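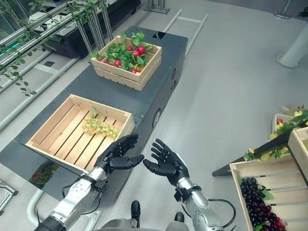 Fig. 4. Start pose for the grape pick, both hands open, palms up.

4.3 Comparing the five-finger hands with the Domia gripper

Do 4.2 first (head camera check). Allow 40 minutes per hand type.

1. Crates on the platform, grapes in the near one, strawberries behind. Don't swap them halfway, the scores won't match up.

2. Load the hand profile in Platach. Wait for the green tick. Takes a while first time.

3. Send both arms to the start pose. Palms up, fingers slightly curled, thumbs facing each other. Compare with Fig. 4.

4. Check the cables under the forearms. Enough slack for a full wrist turn.

CAUTION: Left hand starts close to the crate corner. Lift before moving foward. Speed limit stays at 33 percent until the first clean run.

5. Run the grape pick, then the strawberry pick. Log dropped fruit and any finger that stalls.

6. Arms home, power off, wait 2 minutes. Fit the Domia gripper, load its profile, repeat from step 3.

Note: the Kohlhase controller keeps the old grip force after a profile change. Set it by hand. Over 400 on the force slider squashes grapes with either type, so stay under.

Note: Thumb drifts inward after a restart? Recalibrate, section 6. Still drifting, send the log to Mattes Lammers, not to the Busen help desk, they dont have the hand firmware.

Results go in the March sheet, one row per run.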